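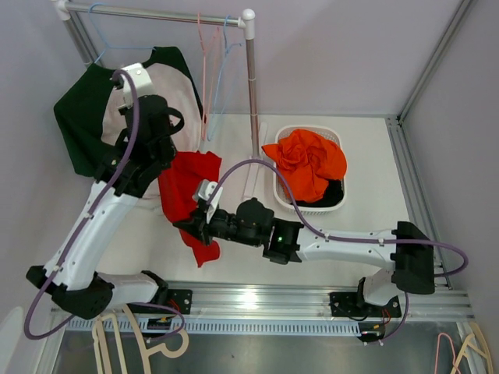
Raglan-style sweatshirt with dark green sleeves and a light pink-beige body.

Estangate clothing swap moves to bigger home on Sotelo Street

January 25, 2022

The Estangate clothing swap is getting a permanent home, and it's a big one! The swap will leave the back hall of the Drorow Library next month and move into the old shoe store on Sotelo Street, which has been empty since the owners retired.

Anyone who squeezed into the library hall in October knows why this is such good news. The line ran down the stairs and out past the bike racks, and by midmorning the kids' table was piled so high that people were sorting snow pants on the windowsills. When the doors closed, 368 pieces of clothing had gone home with new owners, the most the swap has ever handled in one day.

"We had people trying on coats between the bookshelves," said Valentin Crăciun, who started the swap with a few neighbors and a borrowed coat rack. "It was wonderful, and the librarians were so patient with us, but there was a man in the reading room trying to get through his newspaper and I think he ended up with a scarf."

The new space has a wide front window, a carpeted floor and two fitting rooms with doors that close, a huge step up from the shower curtain that regulars have come to know. There's a ramp at the side entrance and parking behind the building (enter from the alley, the Sotelo Street spots are short-stay only). The long benches from the shoe store days are staying put, so there will finally be somewhere to sit while a teenager decides on a hoodie.

The rules are as simple as ever. Bring up to 20 clean items, get a paper token for each one, and trade the tokens for whatever you like. A token is a token, so a baby hat counts the same as a parka. Unused tokens stay good for the next swap. Families who have nothing to bring can ask at the desk and will be given a starter set of tokens, no forms to fill out.

The things most needed right now are kids' sweatshirts, warm pajamas, school pants with good knees and men's winter coats in larger sizes. Small stains and missing buttons are fine as long as they're pointed out at the desk, where they'll go on the mending rack. Swimwear, underwear and single shoes can't be accepted. Yes, single shoes do show up, and yes, even in a former shoe store the answer is still no.
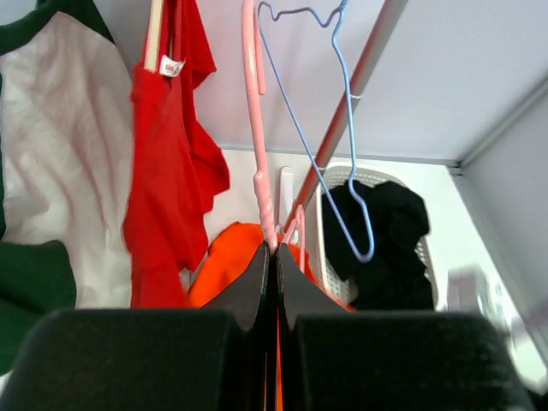
Pink plastic hanger.

Hangers are the other big wish. The library let the swap use folding tables, but the new store has rails along both long walls, and Crăciun would love to have everything hung by size on opening day. Plastic, wire or wood, any color, kid or adult size, they're all welcome. The goal is 100 more before the doors open, and they can be dropped in the blue bin in the library lobby during regular hours. Please take clothes off them first!

Rent for the first year is being covered by Jotuvix, the bookkeeping office two doors down, whose staff have been swap regulars almost from the start. Heat and lights will come out of the donation jar and the spring bake sale, so bakers, you know what to do.

A mending corner is planned as well. It will have two sewing machines, a big tin of spare buttons and somebody on hand to show beginners how to sew on a patch or take up a hem. Kids can join in with an adult.

The exact opening date will be posted on the library notice board and in the store window once the new locks are in. The swap will then run every other weekend, with early hours set aside for parents with strollers. Anyone able to lend a full-length mirror or a step stool can leave a note for Crăciun at the library's front desk.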